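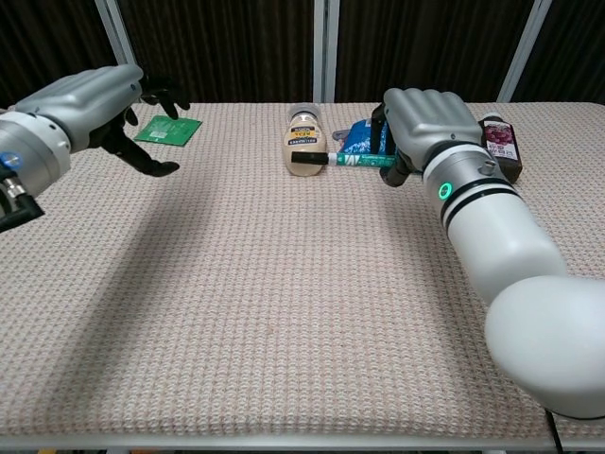

The Osent site asked in reply to the draft agenda why mixed goods need a talk of their own, when one sort table and one rule sheet have served them well enough. Fair point, and it sets the order for the next 35 minutes. Start with the rule sheet, then the table, then the cloth.

**1. The rule sheet (slide 2)**

- Current sheet sorts by department: food, stationery, personal care. Written for shelf returns at Bandton.
- Works at the shelf. Works badly at the table, where the next step is packing and department says little about how an item behaves in a tote.
- Proposed sheet sorts by packing behavior: rigid, squeezable, crushable, small and slim.
- Read the four classes out slowly. Pause for the Gollberg people, who use their own codes.

**2. Worked case: one small mixed lot**

Use the lot on the screen. Mayonnaise in a squeeze bottle, a marker pen, a snack bag, a bottle of grape juice. By department that is three food items and one stationery item. By packing behavior it is four different classes.

- Juice bottle: rigid. Goes in first, against the tote wall, cap up.
- Mayonnaise: squeezable. Cap up, next to the juice. Never under it.
- Marker: small and slim. Goes in the side sleeve. Check that the cap is seated before it leaves the table.
- Snack bag: crushable. Last in, on top. Don't press the air out to make it fit.

Ask the room where they would put the marker under the old sheet. Expect two answers. Move on without settling it.

**3. Table layout**

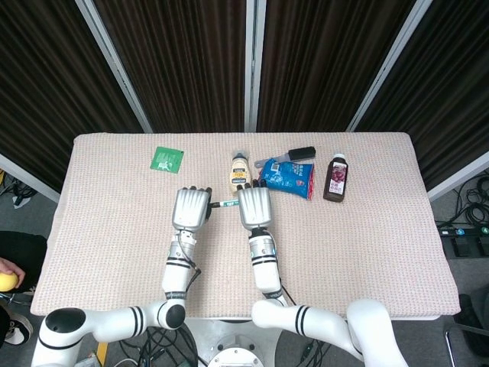
Keep the far half of the table for items waiting and the near half for the item being handled. One item in the near half at a time. Packets lie flat. Bottles with a narrow base can stand if the cloth is tight, otherwise lay them down with the cap away from the packer.

Combs and brushes came up at the Lefèvre session in May. The old sheet has them under personal care, which puts them with shampoo. Under the new classes a comb is small and slim, same sleeve as the marker, bristles facing in. Add this to the handout before printing.

**4. The cloth**

- Textured knit, light color. Slim items roll less than on a bare tabletop and dark caps are easy to find.
- Drawback: crumbs and ink. Wash at every shift change.
- Smooth out folds before the first lot. A fold under a bottle is enough to tip it.
- Bandton order code is 142. Osent can order on the same code.

**5. Numbers (slide 6, keep short)**

Bandton trial covered 3000 lots. Every lot was packed from the new sheet, with a full recheck on the first 100. Breakdown by class is in the handout - don't read the table aloud.

**6. Questions**

Likely one: what about glass? Answer: rigid, with a divider. Divider stock is a separate item on the afternoon agenda, 2:15 p.m., same room.

Leave slide 2 up during questions.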